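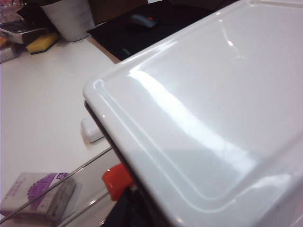
White lid at the bench, sponge and mouse mat behind.

Forum > Shop Floor and Warehouse > Automation
Thread: They've put an arm on our returns bench. Anyone else had this?

gluegun_gary
Posted Feb 8, 2021

Picture is from our bench. I work returns for a housewares firm, storage tubs, kitchen bits, small electricals, anything people send back. Used to be six of us on the benches. You open the parcel, check the lid fits the tub, wipe it if it's grubby, decide whether it goes back on sale, gets marked down or goes in the skip. Not glamorous but you get an eye for it.

In December they brought in an arm from a firm called Nastis. It picks up the item, holds it to the light, puts it down again and a screen tells you what grade it should be. We were told nobody would lose their job. Two people have since been "moved to flexible hours", so make of that what you like.

My gripe is less the job losses (there will be some, I'm not daft) and more what's left for those of us still standing there. I used to do a whole parcel start to finish. Now I unwrap, wait, and press a button to agree with it. If I disagree I have to pick a reason from a list of 38, none of which is "it's fine, it just needs a wipe".

Has anyone been through this and come out with a better job? The sales bloke swore blind that's what happens.

pallet_truck_annie
No. Next question.

Seriously though, we had the Vumirby system at our place for packing. Same speech. "It takes away the boring bits." What it took away was the bits where you could have a chat and stretch your back. The boring bits that were hard for a machine stayed with us, and now we do those all day.

northbank
I'll put the other side, since I expect I'm the only one who will. I did hand grading for years and my wrists are finished. If something had come along to do the lifting and turning when I was younger I'd have bought it a drink. Lids are a pig to grade, by the way. Anything shiny and white, you're tilting it back and forth under the lights looking for a scratch, and half the time the scratch is a reflection. Look at the streaks on that one in the photo. Doing that all shift gives you a headache by dinner time.

So I wouldn't write it off because the menu's rubbish. Menus can be changed.

gluegun_gary
Fair point about the wrists. But the shine is exactly where it falls down. It flags glare as scratches. Good lids, straight off a sealed tub, and the screen says grade C. I override, it asks why, I pick "other", and then my name goes on a report for using "other" too much. So the machine can't tell a light from a scratch and I'm the one having a meeting about it.

northbank
That's bad management though. The arm didn't call the meeting.

pallet_truck_annie
The arm never calls the meeting, does it. Funny how it always gets the credit for the good numbers and we get the bad ones.

Tessellate
I fit this sort of kit for a living (not for Nastis, and not for Vumirby) so take this as you please.

Glare is a lighting problem nearly every time. Bright overhead lights and a glossy white surface, you'll get a big stripe right across it whatever camera you've got. Needs a diffuser panel or the lights moved round to the side. It's a cheap fix and it should have been sorted before anyone signed the thing off. Ask who did the acceptance test and what items they used. I'd bet a week's pay it was matt cardboard boxes.

Also, and I say this kindly, your bench is a bit busy. Cup, sponge, mouse and mat, something that looks like a phone or gadget, all on the same table as the item. White lid over a white top is hard enough already.

gluegun_gary
The sponge is there because I clean things with it. That's the job. Or was.

You've hit on something though. They've told us to clear the benches for exactly that reason. So the sponge has to go to a "cleaning station" at the far end, and if a lid's got a thumbprint on it I'm meant to log it, walk it down, wipe it, walk it back and re-present it. It was one wipe before. Does that show up in anybody's sums?

Tessellate
It should, but often it doesn't. They'll measure the time the arm takes and leave out the walking.

mr_dunnage
Rep here, different site. Ask for the before and after figures in writing. Ours told us we'd gone up to 132 items an hour. When we finally got the sheet, that was counting every time the machine picked something up, including when it put it down and had another go at the same item. Real output was lower than when we did it by hand. Took us 30 days of asking.

And ask what happens to the override data. If you're correcting it all day then you're training it, and that's a different job from the one on your contract. We got a regrade out of that argument. Only a small one, but it's on the payslip.

northbank
Now that's useful. I'd forgotten what useful looked like on this board.

I still say give it a year. When they brought in the conveyor at the old Chisholm depot everybody swore it would be out by Easter. Then it broke down one week and we had to carry everything, and you never heard moaning like it.

pallet_truck_annie
A conveyor doesn't tell you you're wrong though. It moves a box. I've nothing against a thing that moves a box. What I can't stick is standing next to something that marks my work when it can't do the work itself.

Also "give it a year" is easy to say if you're not the one on flexible hours.

northbank
I've been on short hours twice, so less of that please.

pallet_truck_annie
Fair enough, that was uncalled for. Sorry.

crumpled_docket
Lurker here, I'm at Nirkum, we trialled an arm on the same sort of goods. We kept two people off it altogether for anything glossy or see-through and let it get on with the dull stuff. Nobody upstairs likes it because it spoils the slide – "fully automated grading" has to have a little star next to it – but the returns stopped bouncing back for wrong grade. The ones working the glossy bench say it's the best spot in the building. There's a queue for it.

I wouldn't say the job's better overall. It's better for those two. The rest of us feed it.

gluegun_gary
That's the nearest thing to good news on here. I might take that one in, a separate bench for shiny stuff. I can hear the answer already but I'll ask.

mr_dunnage, what did you actually put in the letter? Did you go through the union or just write to the site manager?

mr_dunnage
Union first, then site manager with the union copied in. Keep it dull. Dates, shift, item, what the screen said, what grade it should have been. Write down every override for two weeks in your own notebook and keep the notebook at home. I'll message you the wording we used.

Tessellate
And note the time of day and which lights were on. If it only goes wrong under certain lights you've got them.

gluegun_gary
Cheers both. Starting the notebook tomorrow. Will report back if I'm still there to report.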